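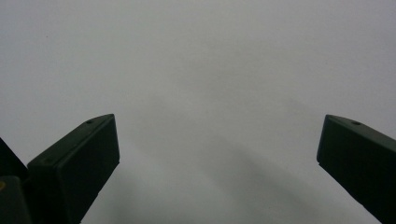
Page last updated: October

FOR IMMEDIATE RELEASE

Okville needlework studio opens an alphabet of stitches to the public

OKVILLE - Zallard, the hand embroidery studio on Mill Street, will open its doors this winter for The Sinaga Alphabet, a show of stitched letters made by beginners and old hands from all over the county. There are 26 panels, one for each letter, and every one of them is worked in a stitch (or a family of stitches) whose name starts with that letter. Admission is free, and the studio would love to see as many people as it can fit through the door!

The show takes its name from the Sinaga Room, the long room at the back of the studio where the Zallard evening group meets to sew. The idea came up there last winter while people were sorting floss and arguing in a friendly way over whether fly stitch and feather stitch are cousins or strangers. Somebody wrote the alphabet down the side of a paper bag and began filling it in. A was easy (arrow stitch), B had too many choices, and X and Z kept the group busy for weeks. X went to a field of plain cross stitch, which is cheating a little, and Z is zigzag chain in five shades of orange.

"I've been teaching people to sew for a long time and I have never seen a group get so excited about a knot," said Soledad Prieto, who runs the studio. "The woman who drew K came in having only ever sewn on buttons. She asked if she could do the whole letter in knots, and I said of course, but please sit in a good chair. It's gorgeous. You want to touch it, and you can't, so we've made a practice piece that you can."

The touch pieces turned out to be so much fun that they have a wall of their own. Next to the finished panels, visitors will find small squares of linen with the same stitches worked large, in thick wool, so that it's easy to see where the needle comes up and where it goes back down. Children are very welcome to handle these, and so are grown-ups.
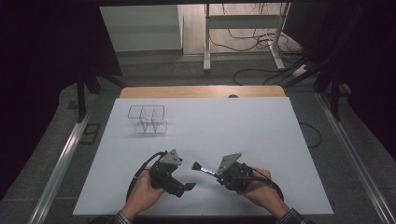
Two hands above a white board on a wooden table.

Roughly 80 people had a hand in the panels. Some did an entire letter alone, and others shared one, passing the hoop back and forth between houses. The letter S was so popular that it was split into bands - stem, split, satin, seed and spider web - with a different stitcher on each. The joins between the bands are left plain to see, and Prieto is fond of them.

"You can tell right away where one person's hand stops and the next one starts," she said. "One pulls tight, the next one is loose and dreamy. I wouldn't change a thread of it."

All of the panels use the same cotton ground, a soft oatmeal color, and all of the letters are the same height. Past that the makers were free to do as they liked. The letter M is mountmellick work, white on white, and has to be hung where the light hits it sideways. The letter P is a pumpkin patch in padded satin stitch with vines that wander right off the letter and into the margin. Q was a worry until someone turned up a pattern for a queen stitch in a box of old magazines, and it took three tries before the loops would sit flat. The first two tries are in the show as well, down in the corner by the coat hooks, with the makers' notes pinned beside them.

The thread for the project came from Flevix, the small dye shop across the street from the studio, which mixed two colors just for the show. One is a deep rust and the other is a gray-green that the group has been calling pond. Both turn up somewhere in every panel, and hunting for them is a nice game for anyone who gets tired of reading labels.

Visitors who would like to try a stitch can sit down at the long table, where hoops, needles and short lengths of floss will be set out. There is no need to sign up and no need to know anything at all. Prieto will be there most afternoons to help with threading, tangles and the backs of things. She asks that people bring reading glasses if they use them, as the studio's spare pairs tend to wander off.
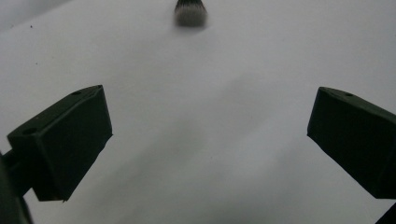
A small brush head against a white surface.

The studio will also run two evening classes while the panels are up. The first is a gentle start for people who have never held a needle, and covers running stitch, back stitch and how to end off a thread without a lump. The second is on couching and other laid threads, for stitchers who have the basics down and want something with a bit more texture. Each class starts at 6:30 p.m. and includes a hoop and fabric to take home. Places can be booked at the front counter or by phone.

After the show comes down, the panels will go back to the people who made them, apart from the letter O, which its makers have given to the town for the hallway at Okville Town Hall.

About Zallard
Zallard is a hand embroidery studio and shop in Okville. It offers classes for adults and children, a weekly sewing evening in the Sinaga Room, and a mending table where neighbors can bring in worn clothes and learn to fix them.

Press contact
Soledad Prieto, Zallard, Mill Street, Okville
Photographs of single panels and visits before opening can be set up on request.

###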